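Marwa Mahrous has been pickling turnips in Grorcombe for longer than most of her customers have been eating them, and she regards the supermarket jar much as a bishop might regard a fruit machine. Her shop, Jemis, sold 4000 jars last year. The pink comes from beetroot, and she will not discuss food colouring.
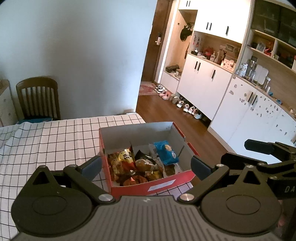
Brine is where beginners go wrong, usually by being timid with the salt. Mahrous weighs hers, tastes it, pulls a face and adds more. Lunch follows at one, with bread, olives and last May's batch. A white tablecloth with a black grid on it is a brave choice near beetroot juice, and I ate leaning well forward. I left with two jars and a faintly pink cuff.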